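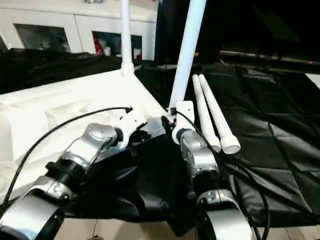

*Photo: Ludham Workshop Collection*

**The Lamp from Numcombe**

The foam came out of the carton in one big white piece, and she put it on the black cloth because there was nowhere else for it.

She had bought the lamp at a clearance sale in Numcombe, $47, no returns. The instructions ran to eight pages. Page one said to lay out the white tubes in order of length, and she did, twice. They all looked the same length to her.

Her mother had owned a lamp like it in the flat on Bruvmont Street. It stood beside the grey armchair and was switched on at four every afternoon in December, whatever the weather. When the flat was cleared, her brother took the chair. The lamp went to someone downstairs.

She picked up a tube and looked through it at the window. Then she tried it against the next one. It didn't fit, so she turned it around and tried the other end.

It was nearly four. She put the kettle on and went back to page one.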